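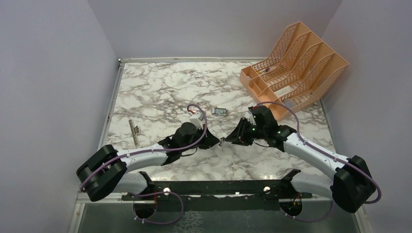 *Fig. 1. Marble-patterned top, white ground with gray, brown and black veining, pale gray walls.*

**Work Surfaces and Finishes – Handout 4**
Nimska Interior Trades Program, evening section
Bring this sheet to the bench session along with your own sample card.

## 1. Veined patterns on a work surface

Last week covered plain and speckled tops. This week is veined tops, meaning any surface with lines running across a lighter or darker ground. It can be stone, or it can be a print or a cast material made to look like stone. For this handout we use "marble-patterned" for all of them. You can't name the material from a photograph, and you shouldn't write one on your survey form unless you have handled the edge.

Three terms you need for the form:

- **Ground.** The color behind the veins. White in Fig. 1.
- **Vein.** A line or band of another color. Note every color you find, with the darkest first.
- **Cloud.** A soft patch with no clear edge. Clouds are often left off the form, and they matter a lot when you match two pieces.

A veined top looks busy by itself. Small pale items get lost on it, and so do dark ones when they land on a dark vein. Strong, flat colors are much easier to find. An orange mesh file organizer, for example, stands out against white and gray even when it is pushed into a back corner. If a client complains of losing things on a new top, ask what color the things are before you talk about replacing anything.

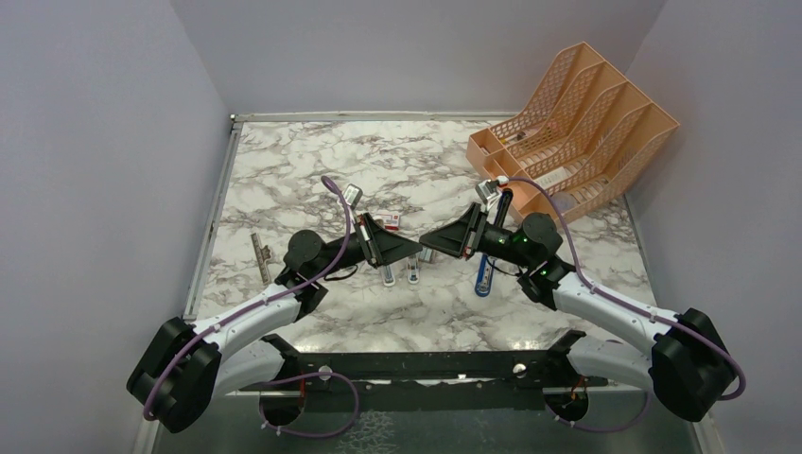 ## 2. Walls and edges around the top

Pale gray on three sides keeps the attention on the pattern. A white wall next to a white-ground top can make the ground look dirty by comparison. Gray paint also changes with the light – under some lamps it goes slightly lavender – so record the wall color twice, once near a window and once away from it.

Metal edging gives the pattern a clean stop. On the form, write down which sides have it. Check how it meets the wall, and run a fingernail along the joint to find gaps. The standard gap on our form is 40 hundredths of a millimeter or less. Anything wider collects crumbs and dust and should be noted in the remarks box.

For the practice survey we use a top 185 cm long. Mark it off from the left in 30 cm steps with low-tack tape. The last section comes out short. Leave it short and do not adjust the others.

## 3. Finding hand tools on a veined top

Tools with black shafts are the usual problem. The shaft can read as one more vein, and then only the handle shows. A blue handle works well on white, gray and brown grounds. Red and orange work too. Clear handles do not.
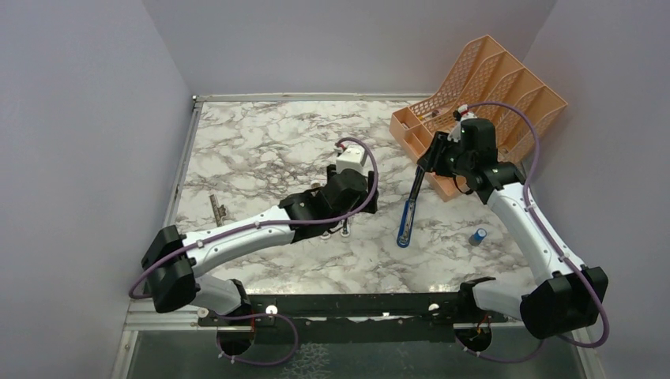 The Revero shop rule is to wrap a band of colored tape around any tool with a black or gray handle before it goes out on a patterned surface. Put the band near the end of the handle, where it will not bother your grip. One wrap is enough. Tapes with a shiny finish peel sooner, so buy the cloth kind.

## 4. Reading the veins up close

Stand back first and sketch the main direction of the veins. Then come in close and fill in the detail. On many tops the veining is uneven: tight, branching and web-like in one part, faint and wispy in another. Soft gray clouding may sit near either one.
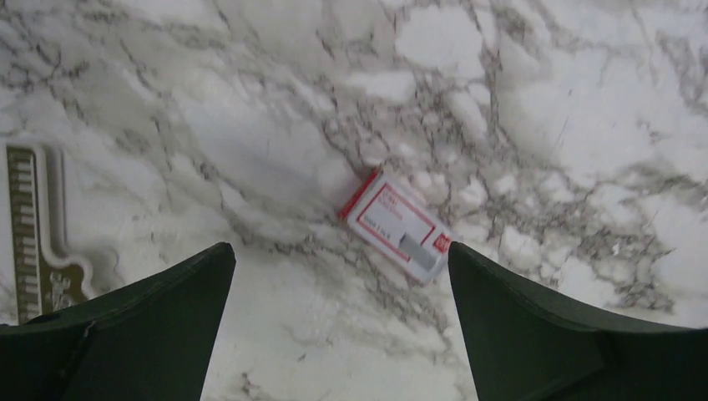 *Photo: Fundska*

When you match a repair piece, match the quiet areas first. A small mismatch in a heavily veined part is hard to spot, but a wrong shade of white in a light part shows from the doorway. Look at the sheen from a low angle as well. Two pieces can agree in color and still catch the light differently.

## For next time

1. Complete one survey form for a patterned top at home or at work.
2. Sketch one section at full size in pencil, veins only.
3. Read the Ranjbar booklet on edge strips, chapters 2 and 3.

Forms go in the tray by the sample rack.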